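# Fullby Handling Bench: equipment and budget, second report
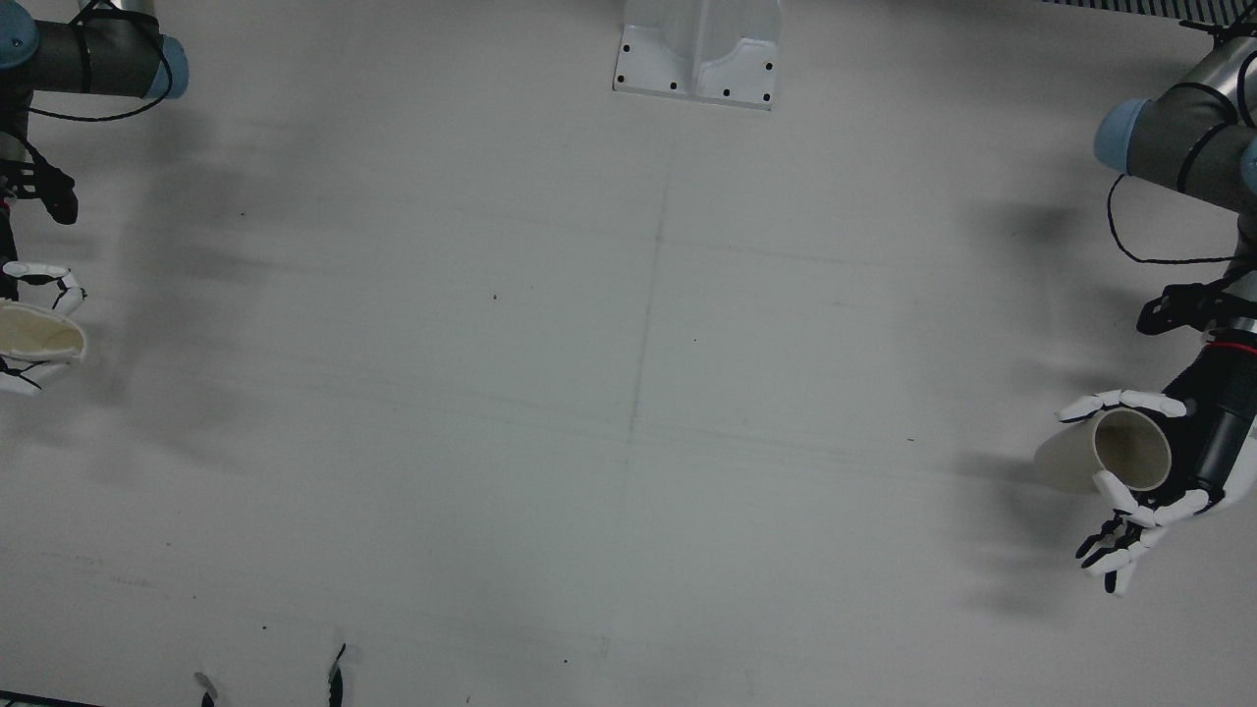 *Prepared by Hajnalka Jakab for Mariann Bognár, Ketdale Fund · 7th December*

Dear Mariann,

You asked for a short report this time, with the money near the top. The money is therefore near the top.

## Where the grant stands

The arms and both hands are paid for. So is the bench, whose top has already picked up the scuffs you would expect of a surface that gets used. We have 23 per cent of the equipment line left, and I would like to keep most of it unspent until spring, when the first replacement fingers will be due whether we have budgeted for them or not.

The one overspend is cable. I allowed for enough to reach from each arm to its hand, and forgot that arms move. The black loops hanging from both of them are the slack I should have bought in October, and they cost us a second delivery charge.

## Paper cups

Our cheapest purchase has been the most useful. We bought 300 paper cups, in white and cream, and they have told us more about the hands than the supplier's brochure did. A steel block will put up with any grip you like. A paper cup keeps a record of it.

Current work has a cup in each hand at once, the two held apart with clear table between them. The plan is to bring the open ends together over the middle of the bench, which asks both arms to agree about where the middle is. They have separate opinions on this. Huston, the planning software we license by the quarter, is meant to settle the matter, and I have put its renewal in the table below.

## What we would like to buy

| Item | Number | Priority |
|---|---|---|
| Replacement fingertip pads | 6 | High |
| Spare wrist mounts | 4 | High |
| Huston licence, next quarter | 1 | High |
| Third hand, as a spare | 1 | Low |

The pads are the black ends of the fingers and they take all the punishment. I left them out of the first budget because I had them down as part of the hand, in the way one thinks of tyres as part of the car until the first bill.

The third hand is there because Erdős, our supplier, offers a discount on it every time we ring about something else. I'm not asking for it. I have listed it so that you hear about it from me before you hear about it from them.

## What we would rather not buy

The original bid had a line for a second bench. Please may we move that money to spares? One bench is enough while we are still working on cups, and the second would mainly be somewhere to put coats.

## Decisions needed

- Agreement to move the second bench money to spares.
- A yes or no on the Huston renewal before the current quarter runs out.
- Whether cups count as equipment or consumables. Your form says one thing and your guidance notes say the other — I have put them under consumables for now.

Receipts are in the shared folder, including both delivery charges.

Hajnalka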